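The shop that Shim minds

I'd been promised tea and a robot, in that order, and Young-sook Hwang was as good as her word. She's been building Shim in the shared workshop at Castham since February, mostly in the evenings, and I could have stayed all night!

"I wanted it to do something dull," she told me, clearing a chair. "Everyone at the workshop wanted it to dance. I wanted it to put the crisps away."

So that's Shim's job: take a thing from the table, put it on the shop shelves, go back for another. The first three grip programs went in the bin. The one she uses now she calls Nurnari (after a cat in a story she wrote at school), and it took her 62 evenings.

"Tubes are lovely, they're the same all the way up. Gum pots are horrid. They're short and you haven't much to hold on to."

I asked how hard it squeezes and got a long answer with a lot of hand-waving. She has a setting that goes up to 600, she keeps it at 20, and I wasn't to ask 20 of what – "it's my own scale, I made it up!"

What comes next? She'd like to take Shim to the open evening at Rirnasell, if she can borrow a van. "And I'd like it to do the bottles properly. I'm a bit scared of the bottles." Then she went off to find the biscuits.

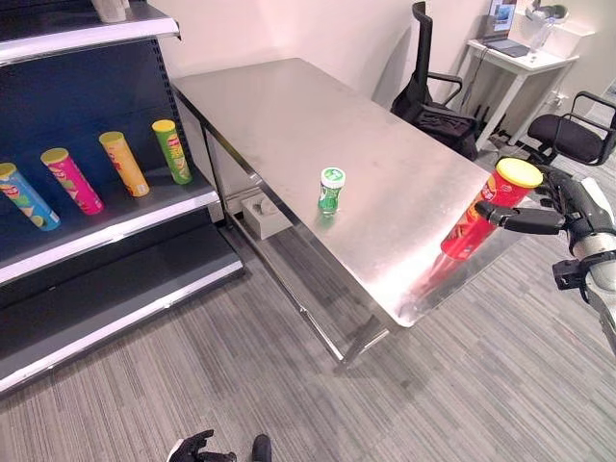
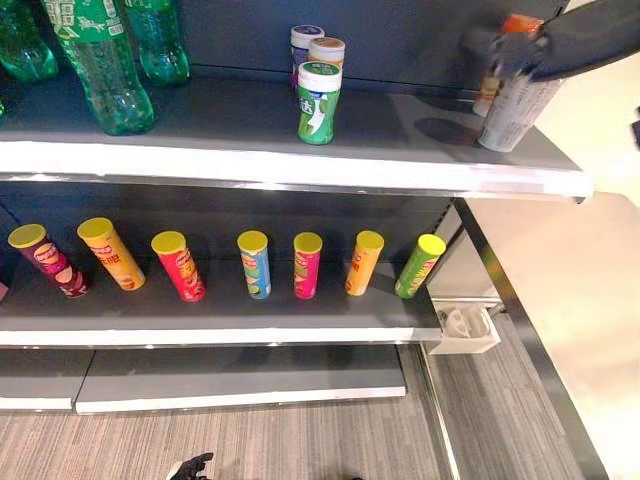 A crisp tube in Shim's hand at the steel table, first, and a white pot held over the top shelf, second.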